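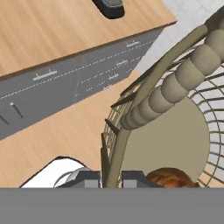 Refinishing a kitchen worktop with hardwax oil: notes after one year

January 24, 2022

I oiled the worktop last January and said I would report back once it had been through a full year of normal use. The original post covered sanding and the first two coats. This one covers wear, stains, one repair and what I would change.

Background for anyone who did not read the first part. The worktop is solid beech, finger-jointed, 27 mm thick, bought unfinished from Urnico. It runs along one wall with a sink cutout toward the left end and a hob cutout toward the right. The previous finish was a mineral oil I had applied badly and too often. It never cured, because mineral oil does not cure, and the surface picked up dust and flour and held on to them.

The replacement was Stuvberg hardwax oil in the satin version. It is a blend of drying oils and wax in a solvent carrier. The oil goes into the top layer of the wood and hardens there, and the wax stays closer to the surface. You get less build than a varnish and a good deal more protection than plain oil.

Removing the old oil

Most of the comments on the first post were about this step, so I will go through it again in more detail.

Mineral oil that is still in the wood will stop a drying oil from bonding. Sanding takes off the surface layer, but more oil migrates up for days afterward. I wiped the whole top with mineral spirits, let it sit overnight, wiped again, then sanded at 80 grit. Then I left it for five days. On the second morning there were darker patches near the sink where oil had come back up. I wiped those down separately and sanded them again.

Delyth Morgan wrote to ask whether she could skip the wait by using a heat gun. I have not tried it. I would be wary of combining a heat gun with a surface that has recently had solvent on it, and I would not do it in a kitchen with the window shut.

Grit sequence was 80, 120, 150. The instructions say to stop at 150 and I did. Going finer closes the surface and the oil does not penetrate as well. I know it feels wrong to stop there. After the second coat the surface is smooth enough that a dishcloth slides over it without catching.

Application

Two thin coats with a white pad, 24 hours apart. The first coat used more product than the second by a wide margin. End grain at the sink cutout took three coats, and in hindsight should have had four.

The common mistake is too much oil. If the surface still looks wet after twenty minutes, the excess has to come off with a clean cotton cloth. Left in place it dries to a gummy film that has to be scraped. I did this on a test board on purpose and it took longer to scrape the film than it had taken to sand the board.

Used cloths go flat outside or into a sealed metal can with water in it. Drying oils heat up as they cure, and a balled-up rag can catch fire by itself. The can says so in small type on the back.

Wear after twelve months

I checked the surface in three zones: the prep area between the sink and the hob, the strip behind the sink, and the far right end, which gets almost no use.

The far end looks the way it did when I finished it. The color has warmed slightly, which is normal for beech under an oil that yellows.

The prep area has lost some sheen. Water still beads there, though the beads are flatter than at the far end. There are knife marks from the two or three times someone cut bread without a board. They are shallow and have not darkened.

The strip behind the sink is the weak point. Water sits there, the faucet base holds it against the wood, and by August the grain had started to rise. There was a gray line along the edge of the cutout. Gray in beech near water usually means the finish has failed and moisture is getting in.

The repair

Spot repair is the main reason to choose hardwax oil over varnish, so I was interested to find out how well it worked.

I dried the area for two days with the faucet isolated and a small fan on it. I sanded by hand at 120 and then 150, feathering outward for a hand's width past the damage. The gray came out with sanding. If it had not, the next step would have been oxalic acid, which lightens iron and water stains but needs gloves, eye protection and a proper rinse.

Then one thin coat, wiped back, and a second the next day. The repaired area was duller than its surroundings for a couple of weeks. By the end of the month I could not find the edge of it by eye. Under a low raking light you still can.

I also recut the silicone bead around the sink, and I suspect that has done more good than the oil did.

Stains

Apolinar Galindo asked for actual results on stains, so I ran a test on the offcut. It had the same preparation and the same two coats, and had cured for several months. Each liquid sat for 90 minutes and was then wiped off with a damp cloth.

Black coffee: no mark.
Red wine: faint ring, gone the next day.
Lemon juice: slight dulling, still visible.
Soy sauce: no mark.
Turmeric in oil: yellow stain, still visible, fading slowly in sunlight.
Wet steel can: black ring, sanded out.

The steel can is the one to watch. Beech has less tannin than oak, but wet steel left standing will still mark it. 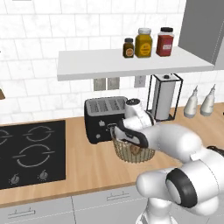
Maintenance schedule

The schedule I am using from now on:

Sink strip: one thin coat every six months, or sooner if water stops beading.
Prep area: one coat a year.
Far end: nothing until it needs it.

Clean with a damp cloth and a drop of dish soap. Avoid anything abrasive, and avoid vinegar sprays, which dull the wax over time.

Cost so far: one can of oil, pads, abrasives and half a tube of silicone. A quarter of the can is left. I moved it to a smaller jar filled to the top, as the oil skins over when there is air above it.

Llinos Gethin is doing an oak top with the same product this spring and has agreed to let me repeat the stain test on her offcuts. I will post those numbers separately, with the same timings.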